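Interview: how the lift fight in Dromstead was rebuilt

Dromstead 1.4 changes one encounter more than any other. The lift fight in the flooded pumping station, which players had complained of since release, now has a different layout, a different enemy order and a checkpoint halfway down the shaft. Borislav Atanasov, lead combat designer at Plillix, went through the changes with us in detail.

In the old version the lift descended at a fixed speed and enemies were released by a timer. "The timer didn't read the state of the fight," Atanasov says. "If you were slow on the first group, the second dropped on top of it. You could have 16 hostiles on a platform that was tuned for eight."

The new version counts bodies. The lift stops at each of four landings and will not release the next group until the current one is down to a single enemy. That last enemy is always one of the shield carriers, which move slowly and cannot interrupt a heal. Atanasov describes this as a breathing space with a cost attached: the player may leave the carrier alive for as long as they like, but water rises on the platform while they wait, and past knee height the dodge loses half its distance.

He is precise about the dodge. It had 8 frames of protection at launch and it still has 8. "We had a lot of requests to lengthen it. If I lengthen it for the lift, I lengthen it for the whole game, and then the duels in the last act stop working. So the dodge stayed and the room moved."

The room did move. The platform is wider on the side facing the pumps, and the railing that used to catch the camera has been lowered. Two pillars have been added near the controls. They block the harpoon throw but break after 100 points of damage, so they cannot be used for the whole descent. 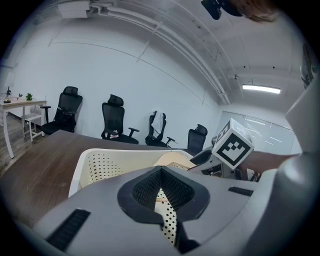
Kerubo Gachanja thinks the pillars make the fight too easy on the standard setting, and wrote on the game's forum that a player with the heavy lance can stand behind the left one and clear two landings without moving. She would have kept the wider platform and dropped the cover.

Atanasov has read the post and partly agrees. "The lance reaches through the pillar. It shouldn't. The hit shape on the weapon is longer than the model, and we never noticed in the open." A fix is in testing. The pillars will remain, he says, as the harpoon has no fair counter for a player who arrives with the short blade and no upgrades.

The checkpoint was harder to add than the cover. Saving during the descent meant storing the water level, the landing number and the health of every breakable object, and the save format had no space for the last of these. The team settled on restoring the pillars in full on each reload. Players have already worked out that dying on purpose at landing three gives them fresh cover. Atanasov does not plan to change this. "You pay for it with the healing flasks you used. I'm comfortable with the exchange."

Rewards are unchanged. Clearing the shaft still gives the Fiser valve, needed for the eastern sluice, and the optional route behind the third landing still holds the diver's charm. The door to that route now stays open after the fight, so a player who misses it can go back up by the ladder.

On difficulty settings he is brief. The lower setting removes one harpooner from the final group and slows the water. The higher setting returns the old timer, but only on the last landing, where there is enough floor to cope with it. The option to turn off the rising water sits in the accessibility menu and does not affect rewards.

The next area on his list is the kennels, where the dogs can still path through a closed gate if the player stands on the trough.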